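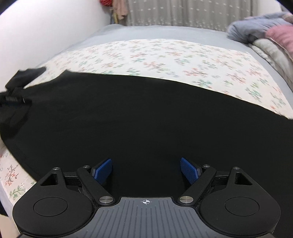 **Why does some honey set solid in the jar while other honey stays liquid for a year?**

The ratio of glucose to fructose decides most of it. Glucose is the less soluble of the two sugars, and a honey with a lot of glucose relative to its water will drop crystals early. Honeys high in fructose stay liquid much longer.

## Unit 4: Crystallization, moisture and heat in table honey

Food Products II. Notes by Fenna Brouwer, revised 7 November 2022. Read before the tasting session.

### 4.1 Composition

Honey is a supersaturated sugar solution. Fructose is normally the main sugar, glucose comes second, and water third by weight. The rest is maltose, sucrose, other sugars, acids, minerals, enzymes and pollen. The minor components carry nearly all of the color and flavor but have little direct effect on texture.

Two ratios are used to predict setting:

- **Fructose to glucose (F/G).** A high value means slow setting. Acacia and tupelo are the usual textbook cases.
- **Glucose to water (G/W).** A high value means fast setting. Rapeseed and dandelion honeys are typical, and rapeseed can set in the comb if the beekeeper is late with extraction.

G/W is the better predictor in practice. F/G is quoted more often on trade sheets, so you need to be able to read both.

### 4.2 How crystals form

Crystals need a nucleus. Pollen grains, wax fragments, air bubbles and leftover crystals on equipment all serve. A few nuclei give few crystals, which grow large and feel gritty on the tongue. Many nuclei give many small crystals and a smooth paste.

Temperature controls the rate. Growth is fastest near 14 °C. Below that the liquid becomes so thick that glucose moves slowly, and in a freezer setting all but stops. Well above it, glucose becomes more soluble and growth slows again. A kitchen shelf at 22 °C is slower than a cool pantry, although most honeys will still set there given time.

Partial setting produces two layers. The lower one is crystal. The upper one is liquid, and wetter than the original honey – glucose leaves solution as a monohydrate and takes up less water than it held in solution. This matters in 4.4.

### 4.3 Creamed honey

Also sold as whipped, spun or set honey. Whipping is a poor name: air is a defect here and shows up as white foam under the lid.

Procedure, following the method used at Dewulf:

1. Warm the honey until all existing crystals are dissolved. Strain.
2. Cool to room temperature.
3. Stir in fine-grained seed honey from an earlier batch. Keep the paddle below the surface.
4. Rest so that bubbles can rise, then skim.
5. Fill jars and hold at 14 °C until firm.
6. Move to normal storage.

The seed determines the texture of the batch. Coarse seed gives coarse honey, and no amount of stirring at step 3 corrects it. If only coarse seed is available, grind it first.

### 4.4 Moisture and fermentation

Honey always contains yeasts that tolerate sugar. They are inactive while the water content is low. For this course we treat 19 percent as the point above which an unheated honey should be regarded as at risk. Legal limits vary with country and honey type; look them up for your own market and do not quote ours.

Signs of fermentation:

- foam or a domed lid
- sour or bready smell
- streaks of fine bubbles through set honey

Honey also takes up water from damp air. An open pail in a humid room will be wetter at the surface than at the bottom, so stir before sampling with the refractometer. Read only clear liquid. Crystals scatter the light and blur the boundary line.

### 4.5 Heating

Packers heat honey to dissolve crystals, lower its viscosity for filtering and kill yeasts. Exposure to 62 °C should be kept short and followed by rapid cooling. Prolonged heating darkens the honey, drives off aroma, reduces diastase activity and raises hydroxymethylfurfural (HMF). HMF also rises slowly in storage, so a high value alone does not separate an overheated honey from an old one.

To reliquefy a jar at home, stand it in warm water with the lid loosened and change the water as it cools. Microwaves heat unevenly and leave scorched pockets.

### 4.6 Tasting samples

Three honeys will be served unlabeled:

| Producer | Type | Texture |
|---|---|---|
| Ferar | Acacia | Liquid |
| Stivthorpe | Rapeseed | Creamed |
| Wudico | Mixed flower | Naturally set, coarse |

Taste the liquid sample first. Let the set samples melt on the tongue before scoring grain. Score grain separately from flavor – coarse crystals tend to pull down the flavor score. Water and plain bread will be on the tables.

Jinfeng Tang has the score sheets and the refractometers. Wipe the prism with a damp cloth between readings, then dry it.

Reading for next time: Unit 5, comb honey and cut comb, up to the section on wax moth.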